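Unit 5: Removing water from cloth

Water in a wet textile is held in two ways. Free water sits between yarns and in the larger pores. Bound water is taken up by the fibre itself. Spinning removes most of the free water and almost none of the bound water, which has to be driven off by heat or moving air.

The acceleration at the drum wall is r times the square of the angular speed. Going from 400 to 1000 rpm therefore raises it just over six times for the same drum. The gain in water removed is much smaller, as the remaining water lies in finer pores.

Residual moisture (RM) is given by
RM = (wet mass - dry mass) / dry mass
and is quoted as a percentage. Condition the dry sample before weighing. Cotton gives a higher RM than polyester at equal speed.

Lab task: weigh the Pastunel cotton squares, soak for 25 minutes, spin at each speed and weigh again. Plot RM against speed. The Brivska blend is optional. State the balance error.

Reading: Khoo, chapter on capillary pressure, omitting the derivation for felts.

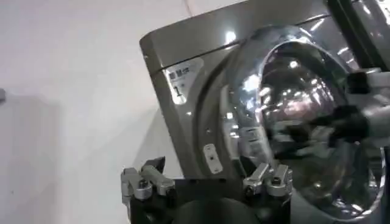 Department of Textile Science | Fibre and Fabric Care Group
Handout revised 19 November 2018. Solutions to Unit 5 are held at the Plalletti Laboratory desk.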